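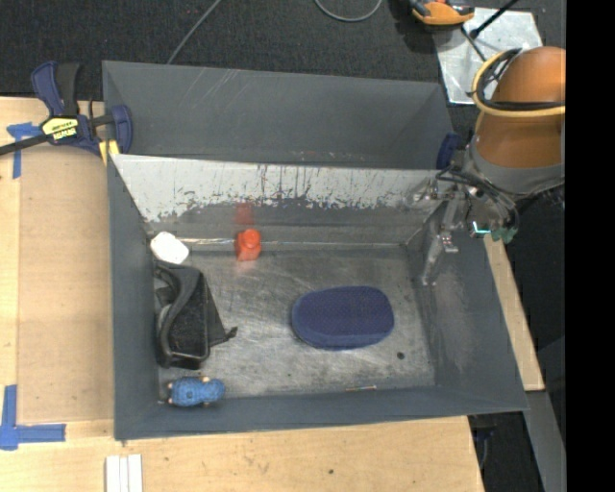 R. Navaratnam
Instructor, Work and Automation
Notes for unit 5, revised 2023-08-11

Bin picking and the picker's job

Bin picking means removing single items from a container in which they lie in no fixed order. Mixed contents are the hard case. A soft black bag or pouch, a small textured toy and a wide flat oval object each need a different grip, and an item close to a wall leaves the fingers little room.

Case: the Gredimden returns warehouse. Before January, one person per station emptied the bins, at nearly 200 items an hour. The arm now takes the first pass and the person clears what it leaves. Three changes were recorded.

Pace. The person no longer sets it. Work arrives as exceptions – in bursts, with idle minutes between.

Skill. Handling speed counts for less. Staff learn to clear a fault, restart the cell and judge when a bin should be pulled.

Pay. The old piece rate assumed a steady count. It was dropped for the 60 people on bin work, after talks that ran well past the installation.

Terms: exception, first pass, cell, piece rate.

Reading: Stundo report, sections 2 and 4. Compare the staffing table with the one from Gilurero.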